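October, 2 pm. Hand demos, Rellasano bench

Raíssa Bastos on the gripper, me logging. Target for the phone case task is 39 demos, and 30 are in. Clear tray on the white table, fingers open at the start.
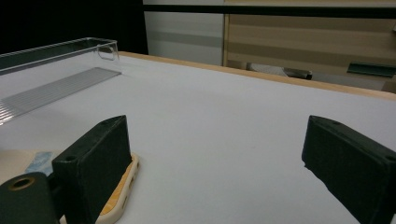
Case and bin

Approach with one finger either side of the case, then close slowly. Case leaning in the bin, cutout end up:
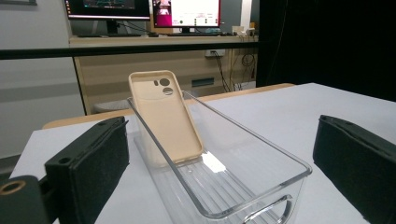 Do we keep demos with a second grasp?
Keep them, but tag them "regrasp" so Macedo can filter. Two so far.

Next: copy to the Zornum drive.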